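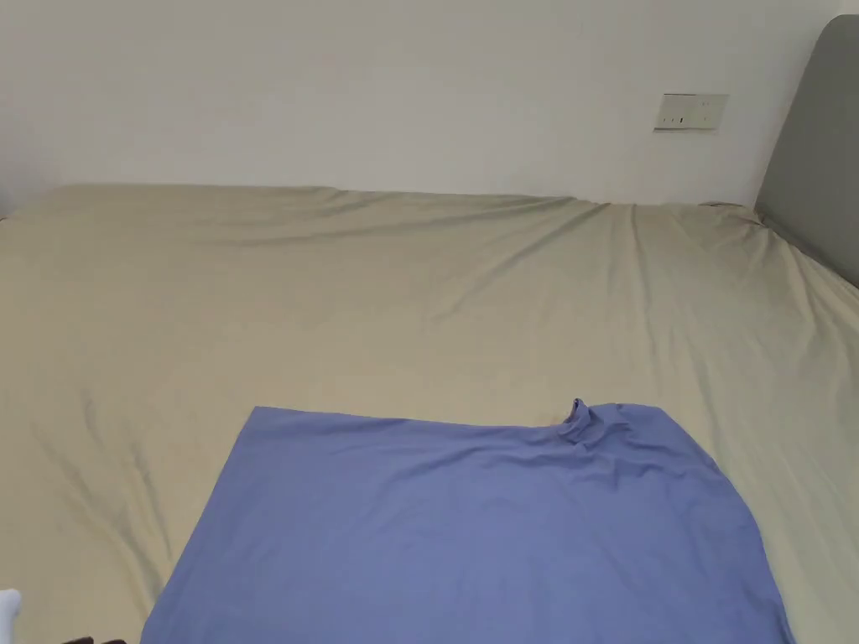

Laundry prices are going up again in Gourlay, where the Drundix wash-and-fold chain says it will charge by the piece starting in November. Until now customers paid by the bag, and a bag, as any student can tell you, holds whatever you are willing to kneel on. Under the new list a plain piece of thin blue cloth spread out on a bed, creases and all, would have to be declared as one thing or another before it got a price. Pillowcases are 10 cents cheaper than T-shirts. Drundix says its staff have been trained to tell them apart.

Button-up shirts do worst, with a surcharge for sleeves – both of them.

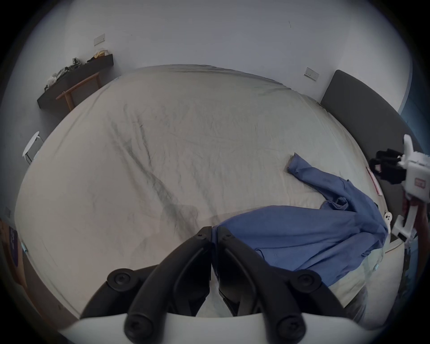 One longtime customer wrote to the chain that she had done the math on a month of work shirts and would now be ironing at home, badly, for free. Drundix thanked her for her feedback and sent a coupon, good for 20 pieces, socks excluded.

Rival Pratunitz is keeping its bag price. It has, however, introduced a smaller bag.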